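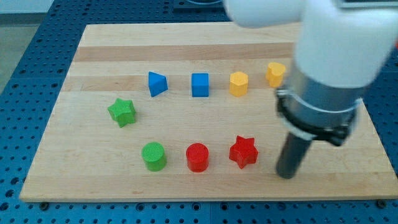 May, late afternoon: board and blocks

Eight pieces out on the board today, two each of blue, yellow, green and red. Blue triangular prism, blue cube, yellow pentagon, yellow heart, green star, green cylinder, red cylinder, red star. I left the rows loose. Last month I set everything to a ruled grid and learned very little from it apart from how long ruling a grid takes.

The board is the butcher-block one, pale maple colour with the darker tan strips, laid over the blue perforated table. I prefer it to working on the table itself. The holes catch the eye, and they catch the corners of anything small that gets slid across them. On the timber a block slides cleanly and stops where it is left.

Oiled the board two weeks ago with the Jirnden oil, one thin coat, wiped back after 30 minutes. Finish is still even. One patch near the back was tacky for a couple of days and I put that down to a heavy hand with the rag. Next coat in winter, thinner again.

Kirstin Dunbar came by at 3 and asked why the green star and the red star were kept so far apart. No particular reason. She thinks like shapes should start at opposite ends so that sorting by shape and sorting by colour take similar effort. Fair point. With this set the overlap is limited: two stars, two cylinders, and four shapes that appear once only. A proper colour-by-shape set would need every shape in every colour, and the Remivora catalogue sells them only as mixed tubs. I have asked for a quote on loose pieces. No reply yet.

Notes on the pieces themselves. The cylinders are the easiest to place by hand and the least interesting. The triangular prism stands well on end but turns a little when put down, so its angle is never quite the one intended. The heart is awkward. I still pick it up across the lobes, lose it, and go back for the sides. Surface texture on the tops of the green pieces helps more than I expected when my hands are dry.

Weighed the full tub after lunch, lid off: 388 grams. Wrote that on the lid in pencil so a missing block will show up on the scales.

Sohail Satti wants the board moved roughly 40 mm towards the wall to give more elbow room along the near edge. I would sooner leave it. It sat square when I checked this morning, and shifting it means measuring both ends again. Told him I would look at it tomorrow – which he correctly took as a no.

To do: sand the near edge lightly where it has gone furry, chase the quote, find the second tub lid.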